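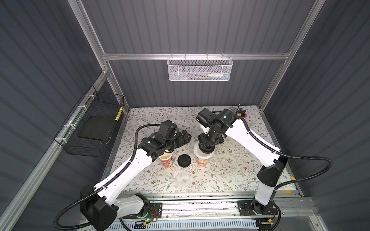
Volume 12, Issue 4

Changes to Cup and Lid Collection Begin in June

The Macedo Resident Services Office has completed its review of how disposable cups are collected in the district's shared buildings. The new arrangements take effect on the first working day of June and apply to all tenants, including those who hold a separate hauling contract. A printed notice will be posted in each lobby before that date.

Under the current system, paper cups are placed in the mixed paper bins together with office paper and cardboard. The district's hauler, Bevby, has informed the office that it will no longer accept loads in which cups and paper are combined. Most paper cups carry a thin plastic lining on the inside, and the mill that receives our paper is not equipped to separate the two materials. Loads that contain cups have been returned to the transfer station at the district's expense, and the cost has been passed on to tenants through the quarterly service charge.

From June, cups will be collected in a separate stream. Tenants are asked to empty any remaining liquid into a sink, remove the lid, and stack the cups in the tall gray tube provided on each floor. Lids go in the open bin beside it. Sleeves may continue to go in with mixed paper, provided they are dry. Straws, stirrers and sugar packets belong in general waste.

The office recognizes that the lid is where most mistakes are made. A cup discarded with its lid in place usually holds some liquid, and a small amount is enough to spoil a full bag of clean paper. Cleaning staff are not expected to open cups by hand and have been instructed to send closed cups to general waste.

Fernanda Caldeira, who supervised the trial in the two buildings on the east side of the plaza, reports that tenants adjusted to the tubes within the first weeks. The chief complaint concerned placement. Tubes set beside the elevators filled quickly and were in the way during the morning rush, while those placed in the kitchens were used steadily throughout the day. All permanent tubes will therefore be installed in kitchens — or, on floors without one, beside the water fountain.

Each tube holds 50 cups. Floors that regularly exceed this amount between collections may request a second tube at no charge. Requests should be sent by the tenant's designated contact and should state the floor and the number of people who work there. The district has purchased 395 tubes, and requests will be filled in the order received.

Food service tenants are subject to a separate schedule. Any business that serves more than 1000 hot drinks a week must arrange a direct pickup with Bevby and may not use the tubes on the public floors. Tùng Hà will contact the businesses concerned and is available to review their existing contracts. Businesses below that level may choose either arrangement but must inform the office of their choice in writing.

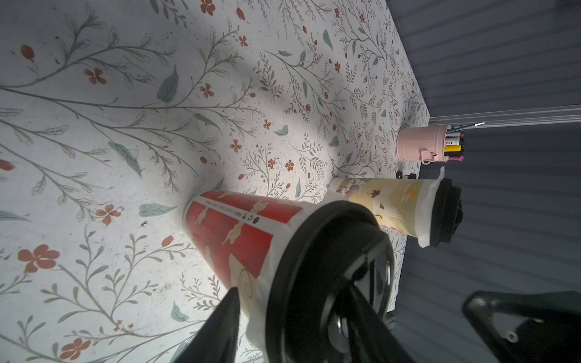

Reusable Cup Credit

Tenants who would prefer to avoid disposable cups are reminded that the reusable cup credit remains in place. The coffee counters at Rundanance and Undance deduct 30 cents from any hot drink served in a customer's own cup. The cup must be clean and must fit beneath the machine. Staff may decline a cup that does not meet these conditions.

Questions about the credit should be addressed to Benedita Paiva. Questions about collection days, damaged tubes or the service charge should be addressed to Deolinda Rocha at the Resident Services Office, second floor, during regular business hours.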